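About us

Sosarine is a small training school for people who look after other people – home carers, ward porters, family members who got handed a wheelchair and no instructions. Started by Meenakshi Fernandes and Stanisława Zieliński in one room over the Gounder building. Now on the ground floor, thank goodness. Door code is on your booking email.

Most of our teaching is bed, chair, and getting between the two.

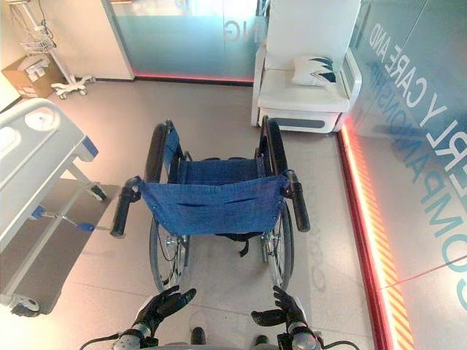 Meenakshi Fernandes

Blue folding wheelchair, hospital bed, tiled floor. You'll get to know them well. Day one is the chair: open it, fold it, find the brakes, push it with nobody in it. Then somebody sits in it. Everyone takes a turn as the passenger, tutors too. Courses run over 4 mornings, max 5 people to a group, tea included but bring your own lunch as the cafe next door shuts at random.

We teach both hands on the handles, slow starts, and telling the person before you move them. Sounds obvious. Watch a busy corridor for ten minutes. 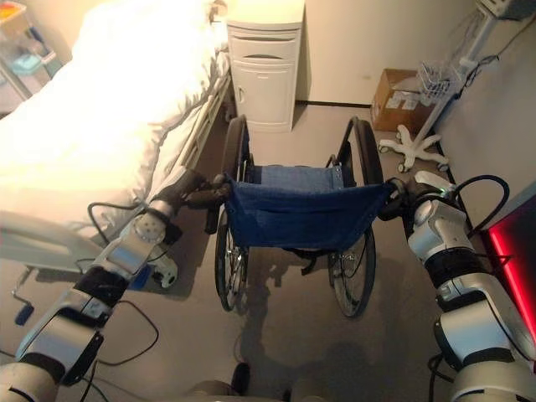

Do I need any experience before I book?

None at all. Flat shoes and clothes you can bend in, thats it. If you have a bad back tell us first and we'll work round it.

The Brundunari course is our longer one, for people already in paid care work. More time on the bed – side rails, making it up, turning someone. Next start 9th May, places going. The March group filled early so dont hang about.

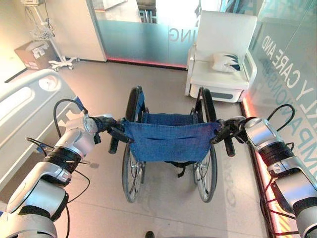 Words: Stanisława Zieliński

We also do visits. If your chair is at home and your hallway is the problem, we'll come and try it with you, doorsteps and all. Dosov side of town only for now, further out when we have a third tutor.

Ring the office on extension 2409, or leave a message and one of us will call back after class.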